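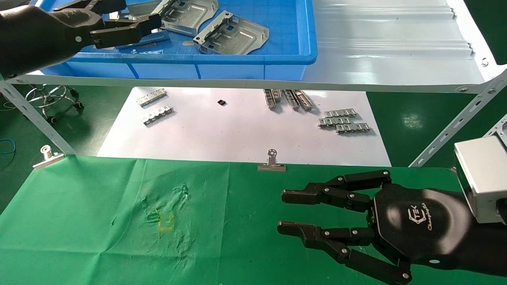 Blaue Kiste, oberes Regalfach. Blechteile, unsortiert.

Suchbegriff eingeben Suchen

25. Januar 2023
Werkstattnotizen aus Skundau

Inventur, Tag zwei. Ich habe mich freiwillig für die Blechteile gemeldet, weil ich dachte, Blech sei überschaubar.

In der blauen Kiste liegen Winkel mit hochgekanteten Flanken, einer mit rechteckigem Ausschnitt, einer mit quadratischem Loch und Prägung. Laut Liste heißt beides »Halter, klein«.

Die Liste stammt noch aus Girkau, vom alten Standort. Sie kennt 182 Positionen. 41 davon heißen »Halter, klein«. Eine heißt »Halter, klein (der andere)«.

Auf dem Boden der Kiste ein loser Blechschnipsel. Abfall oder Ersatzteil? Ich habe schon einmal so einen Schnipsel weggeworfen. Der gehörte zu einer Ustetti-Presse und hatte eine Lieferzeit bis Februar.

Schnipsel bleibt also drin. Vorläufige Bezeichnung: »Schnipsel, klein«.

Auf dem großen weißen Papierbogen liegen acht Kleinteile. Papier ist mein Sortiersystem. Das Warenwirtschaftssystem heißt Melis und kann angeblich dasselbe — es muss sich nur vorher jemand anmelden können.

Zum Regal: weißer Lochwinkel, verschraubt, und an den Streben noch mehr Löcher. Man könnte da sehr viel dranschrauben. Zum Beispiel Halter, klein.

Der Boden ist übrigens grün und glänzt. Das Einzige hier, worum mich Besucher beneiden.

Bürostuhl steht auch bereit. Wer beim Inventarisieren sitzt, verzählt sich im Sitzen, das schont den Rücken.

Zwischenstand für alle, die gefragt haben (eine Person): Melis meldet 600 Blechteile im Bestand. Das ist eine sehr runde Zahl. Ich habe einen Verdacht, wie die entstanden ist.

Morgen dann die Schrauben. Dafür melde ich mich nicht freiwillig.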